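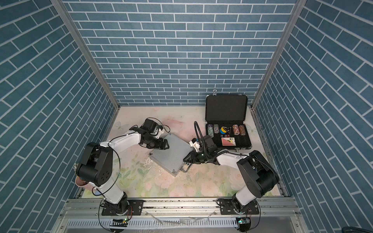 Storing a poker set: keep the aluminium case or not?
Board: Games and Hobbies > Cards and Chips

clelside_dealer
I run a small Saturday game and the set lives in its case between games. The foam in the lid is starting to shed and I get crumbs of it on the felt. The chips are fine. Do people replace the foam, replace the case, or give up and use racks? It's a 200 chip set, clay style, bought secondhand. Budget is low.

Inger Nørgaard
Racks. The cases look smart but the hinges go first, then the latches. I had two fail on me. Acrylic racks stack in a cupboard and you can see at a glance if a colour is short.

noonan406
Disagree with racks if you travel with it. I take mine to Clelside once a month on the bus and racks inside a bag end up as a bag of chips. A case with long grooves holds them on edge and you can run a finger along to check them. Replace the foam. Egg-crate sheet, cut with a bread knife, spray glue, leave it open overnight.

clelside_dealer
Mine does travel a bit, to my brother's mainly. Is the lid foam doing anything, or could I strip it and leave the lid bare?

noonan406
It presses down on the chips when the lid is shut. Without it they climb out of the grooves as soon as you carry the case by the handle.
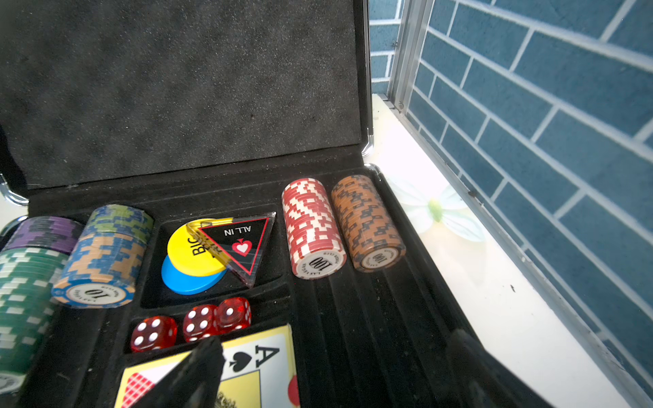

Also depends what else you keep in there. The middle compartment is the weak point on most sets. Blind buttons, the all in marker and a few odd chips all get dropped in there and the buttons never lie flat. If something stands higher than the chips, the lid is pressing on that and nothing else.

Ea Baldursdóttir
I keep the buttons in a separate drawstring bag with the dice. The cards go in a plastic box, because loose cards pick up a bend.

Inger Nørgaard
That's three containers now. A rack, a lid and a bag would be less bother.

noonan406
It's one case with a bag in it, Inger.

sterau_pete
Check the chips as well. Printed centre labels lift at the edges if the case is kept somewhere damp. I lost most of my 100s to a garage in October. The 10s were fine, no idea why. Wunia sell plain replacement labels but the match is poor.

clelside_dealer
It's in the hall cupboard, so dry enough. I'll do the foam and bag the buttons. Any particular thickness?

noonan406
Measure the gap with the lid closed on a bit of plasticine. Mine needed thicker than I expected.

Ea Baldursdóttir
Vacuum the tray before you glue anything. Old foam gets right down into the grooves.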